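Kitchen countertop

A kitchen countertop (also counter, worktop or benchtop) is the flat, waist-high surface on which most of the work of a home kitchen gets done. It is cut on, rolled on, leaned on, stacked with groceries and wiped down more often than any other surface in the house. It is also where a household keeps the things it reaches for every day, and for that reason the arrangement of a counter can be every bit as interesting as what it is made of!

Terminology

In American usage "countertop" is the slab itself and "counter" is the slab together with the cabinets under it, although in conversation the two words are swapped freely. "Worktop" is the usual British word, and "benchtop" is heard in Australia and New Zealand. The strip of wall directly behind is the backsplash. Older building catalogs sometimes use "drainboard" for the stretch beside the sink, particularly where it is grooved to carry water back into the basin.

History

Before fitted kitchens, most cooking preparation took place on a freestanding table. Flour, crocks and knives lived in a pantry or a dresser and were carried over as needed. The Hoosier cabinet, sold widely in the United States in the early twentieth century, brought the storage and the work surface together in one piece of furniture, with a pull-out shelf in enameled metal and a flour bin overhead. It is a wonderful object, and people who still bake at one tend to be devoted to it.

Continuous counters became common as fitted cabinets spread through the 1930s and the postwar years. Plastic laminate made them cheap and colorful. Electricity changed them again: once wall outlets were installed above the counter, the toaster, the percolator and the mixer could stay where they were used, and the counter turned into a place for keeping things as well as for working.

Materials

Marble is among the oldest counter materials and still one of the best loved. Its veining comes from minerals other than calcite that were present in the original limestone, and no two slabs match. Bakers prize it for pastry since it draws heat out of dough. It has real weaknesses too. Lemon juice, vinegar and tomato etch it, leaving dull marks even on a sealed surface, and oil can soak into stone that has gone too long without sealing. Some owners fret over every mark and others come to like them (the second group seems to have more fun).

Granite is harder and far less bothered by acid. Engineered quartz, made from crushed stone and resin, needs no sealing but can be damaged by very hot pans. Butcher block is warm and quiet to work on and can be sanded back when it gets scarred, though it wants regular oiling. Laminate, tile, stainless steel, soapstone and poured concrete all have their followers. Many surfaces sold for kitchens imitate marble in print or in resin, some of them remarkably well.

The backsplash may match the counter or contrast with it. Weathered gray boards behind a pale, veined surface have been a popular pairing, the rough grain setting off the smoothness of the stone. Unsealed boards are best kept away from the cooktop and the faucet, where grease and splashes are heaviest.

Appliances on the counter

The toaster and the toaster oven are the classic residents. They do overlapping jobs, and plenty of households own both. A slot toaster browns bread quickly and evenly on its two faces, and a model with long slots will take a slice from a wide country loaf or two ordinary slices end to end. A toaster oven is slower with bread but will also melt cheese, reheat pizza, roast a handful of vegetables or bake a couple of potatoes without the bother of heating the full-size oven.

Both throw off a good deal of heat. Manufacturers specify clearances in their manuals, commonly 4 inches or more at the sides and back, with open space overhead. Towels, paper bags and plastic bottles should be moved well clear before either one is switched on. Crumb trays want emptying often, a chore that is easy to forget until the smoke starts.

In her kitchen survey Counter Space, Dymphna Tully visited 15 home kitchens and drew a plan of each counter as she found it. The toaster had a fixed position in 11 of them. "You could move the fridge and upset people less," she wrote. Her drawings are a delight, down to the stray rubber bands.

Containers

A line of containers along the back of the counter is so common that it can be called the normal state of things. Matching canister sets for flour, sugar, coffee and tea were sold by the million in tin and ceramic, but the mixed row is more usual now: a jar with a clear side, a lidded box in wood or a bright color, a mug, a bottle of something for the sink. Clear glass shows at a glance what is running low. Opaque containers protect coffee and spices from light. Wooden lids look handsome and lift off easily, but only those with a gasket seal well enough for brown sugar or crackers.

The utensil holder, or crock, generally stands within reach of the stove. It should be heavy at the base, for a light one will topple under the weight of long-handled spoons. The Mominmont crock, a squat stoneware pattern designed by Mabli Lloyd, solved this with an extra-thick foot and is still hunted for by people who cook a lot.

Cereal boxes belong to the pantry in theory. In practice they stay out from breakfast onward, being tall, light and wanted again the next morning.

Trays

A tray is the simplest way to bring order to a busy counter. It gives loose things an edge to sit inside, and the whole group can be lifted away in one movement when the surface needs wiping. A raised rim keeps drips off the stone, and rounded corners are easier to clean. Dark wood shows crumbs but hides coffee rings; pale wood does the reverse.

Shallow wooden trays with finger-jointed corners are especially satisfying. The interlocking fingers give a large gluing surface, so the corner stays square through years of use, and the joint is a pleasure to look at besides. Rhydian Morgan, whose workshop Dasismont makes trays in 4 sizes, cuts his joints slightly proud and planes them flush once the glue has set. Trays of this kind hold mail, fruit, bread, or a bag of chips that would otherwise slide around.

Care and clearing

Everyday cleaning calls for a soft cloth, warm water and a little mild dish soap. Vinegar sprays and scouring powders should be kept off marble altogether. Trays and appliances should be lifted now and then, for grit trapped beneath them will scratch the stone as they are nudged about.

Branwen Kemeys, a home economics teacher, recommended clearing from back to front: pull the row of containers forward, wipe behind it, return only what has been used that week, then deal with the trays. Branwen Trevor preferred to start at the appliances and work outward. Both methods have loyal followers, and either one takes less time than putting it off.

See also: Backsplash; Butcher block; Canister; Finger joint; Hoosier cabinet; Toaster oven

Page last revised 1/5/24
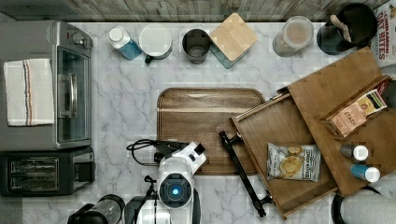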